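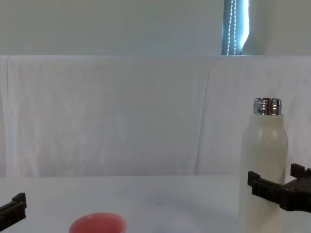 Extension of Site Plan Approvals in Small Municipalities: A Review of Practice in Skavham

Student project report, Land Use and Local Government, April 2025

1. Purpose

Site plan approvals in most villages expire if the applicant does not pull a building permit within a set time. The applicant may ask the board for an extension. This report examines how the village of Skavham handled such requests, how long approved projects waited before work began, and whether the wording of the village code affected the result. One project, the conversion of the former Bevan furniture warehouse on Narura Avenue, was studied in detail.

2. Background

The Skavham code gives an applicant one year from the date of the resolution to obtain a permit. The board may extend this period by six months on written request. The code does not limit the number of extensions and does not list the grounds on which one may be granted or refused. A public hearing is not required unless the plan has changed.

Neighboring villages use different rules. Two of those we looked at allow a single extension only. A third allows more than one but charges the full application fee each time.

3. Method

We read the board minutes and attached resolutions available on the village website. Minutes before the current website was set up were read on paper at the village office. Each extension request was entered in a spreadsheet with the date of approval, the date of the request, the stated reason, the vote, and the permit date if there was one. Requests concerning single-family homes were left out. This left 19 projects.

Where a resolution gave no reason, we used the applicant's letter. Where no letter was on file, the reason was entered as "not stated." Two members of the group coded the reasons separately and then compared results. Differences were settled by rereading the letter.

4. Results

Every request in the set was granted. Most votes were unanimous, and discussion recorded in the minutes was short, often a single line. The most common stated reason was financing. Delays at the county health department and changes of contractor came next. Several letters used almost the same wording from one request to the next, with only the dates changed.

Projects with one extension usually reached a permit before the extension ran out. Projects with three or more usually did not. The sample is too small for a statistical test, and we did not run one.

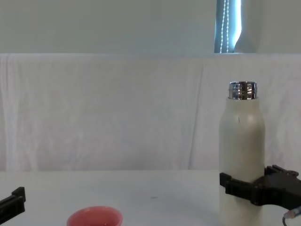 5. Case study: the Bevan warehouse

The applicant, Plultenska Properties, received approval to convert the warehouse to retail space on the ground floor with offices above. The approved plan showed 252 parking spaces. The code in force at the time required 400 for the combined uses, and the board granted a variance based on a shared parking study.

Plultenska requested its first extension in July of the following year, citing the cost of steel. Two more followed. During this period the village amended its parking table, and under the new table the project would have needed no variance at all. The extension resolutions still refer to the old table. The village attorney's memo on file states that an extension carries forward the original conditions unless the board says otherwise.

A condition requiring a traffic count at the Narura Avenue entrance was also carried forward. The count attached to the plan predates the opening of the new pharmacy across the street. No updated count was found in the file.

6. Discussion

The main effect of the present wording is that conditions age along with the approval. The board has the power to revise them but has no step in its procedure that prompts a review. A short form asking the applicant to list changes in site conditions, nearby uses and code requirements would supply this step at little cost to either side.

We do not recommend a fixed cap on extensions. Some of the delays on file were outside the applicant's control, and a cap would send those projects back to a full hearing on an unchanged plan.

7. Limits of the study

Informal contacts between applicants and village staff are not recorded, so a request withdrawn before it reached the agenda would not appear in our data. Permit dates for two projects could not be confirmed and were left blank. The paper minutes for one year were at the bindery during our visits.

The spreadsheet and coding sheet are in Appendix A. Copies of the Bevan resolutions are in Appendix B.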